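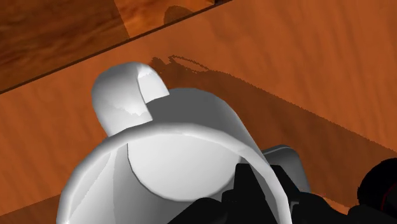 # La pause-café dans les petites équipes -- notes pour l'intervention

30 septembre 2019, durée prévue : 205 secondes par partie au maximum, je coupe si ça déborde.

## Ouverture

Commencer sans diapo. Demander à la salle qui a pris sa pause aujourd'hui à une heure fixe. Attendre les mains levées, ne pas commenter.

Dire ensuite d'où je parle : j'ai coordonné le service clients de Valtonen pendant 7 ans, sur un site où la pause n'avait jamais été écrite nulle part. Chacun se levait quand il voulait. Certains ne se levaient pas du tout. En juillet, on a essayé autre chose, et je viens raconter comment ça s'est passé.

Préciser que je ne suis ni médecin ni ergonome. Je parle d'organisation, d'horaires et de téléphones qui sonnent.

## Partie 1 : ce qu'on faisait avant

- Une équipe de 8 personnes au téléphone, deux créneaux, une seule cuisine au bout du couloir.
- La règle officieuse : on part en pause quand la file d'appels est vide. La file était rarement vide avant onze heures.
- Les anciens savaient partir. Les nouveaux attendaient un signe. Personne ne le donnait, parce que ce n'était le travail de personne.

Raconter l'arrivée de Tanvir Ekanayake. Premier poste, très poli. Il a passé ses deux premières semaines sans quitter sa chaise de la matinée. Quand Ritva Heiskanen lui a posé la question, il a répondu qu'il pensait que la pause commençait après la période d'essai. Laisser un petit temps. Les gens rient en général, et c'est très bien, mais enchaîner vite : il avait lu son contrat, le mot n'y figurait pas.

## Partie 2 : l'essai de juillet

(diapo 2, le planning)

Expliquer le principe en une phrase : deux pauses par matinée, à heure fixe, par moitié d'équipe, et les appels basculent sur l'autre moitié.

Détails à donner, parce qu'on me les demande toujours :

1. Premier groupe à dix heures, deuxième groupe à dix heures vingt. Quinze minutes chacun, cinq minutes de battement.
2. Les groupes changent toutes les deux semaines. Au début on voulait les changer chaque semaine, c'était illisible.
3. Un appel en cours se termine. On ne raccroche pas au nez d'un client pour aller boire un café. La pause est décalée d'autant.
4. Le logiciel de téléphonie, Stimia chez nous, passe le poste en indisponible. Il faut le faire à la main.

Sur le point 3, dire que c'est là qu'on a eu le plus de discussions. Onni Tuominen gérait les dossiers longs, ceux de Drammont surtout, et ses appels tombaient presque toujours à dix heures moins cinq. La première semaine, il a pris son café seul. On a fini par le laisser choisir son groupe le matin même.

## Partie 3 : ce qui a changé, ce qui n'a pas changé

Rester prudent ici. Un mois d'essai, une seule équipe, en plein été. Je n'ai pas de courbe à montrer et je ne vais pas en fabriquer une.

Ce que j'ai constaté :

- Les gens se sont parlé entre postes. Hanne Saarela a découvert à la cuisine que la facturation recevait les mêmes plaintes qu'elle sur les frais de port. Les deux équipes ont réécrit le courrier type ensemble.
- La fin de matinée était moins tendue. C'est mon impression, et celle de Ritva.
- Le temps d'attente des clients entre dix heures et dix heures quarante a augmenté un peu. Le dire clairement, ne pas l'enterrer dans les questions.

Ce qui n'a pas marché : la pause de l'après-midi. On l'avait prévue sur le même modèle, elle a été abandonnée au bout de quelques jours. Les départs étaient trop échelonnés, il n'y avait plus assez de monde pour faire deux groupes.

Si on me demande le café lui-même -- on prend du Javon, c'est l'équipe qui a voté, et la moitié boit du thé.

## Partie 4 : si vous voulez essayer chez vous

Ralentir, certains prennent des notes.

- Écrire l'heure de la pause dans le planning, au même endroit que les horaires de travail.
- Le responsable prend sa pause aussi, et il la prend à la cuisine. Eetu Suominen mangeait devant son écran la première semaine. Trois personnes ont fait pareil.
- Pas de réunion déguisée. Si un sujet de travail vient tout seul, tant mieux, mais on n'apporte pas d'ordre du jour.
- Prévoir dès le départ la date du bilan.

## Questions

Garder dix minutes. Questions probables : les fumeurs (même créneau), le télétravail (pas testé), l'accord de la direction (obtenu par courriel, deux lignes, je peux le lire).

Rappeler que le planning vierge est à l'entrée, sur la table à côté des badges.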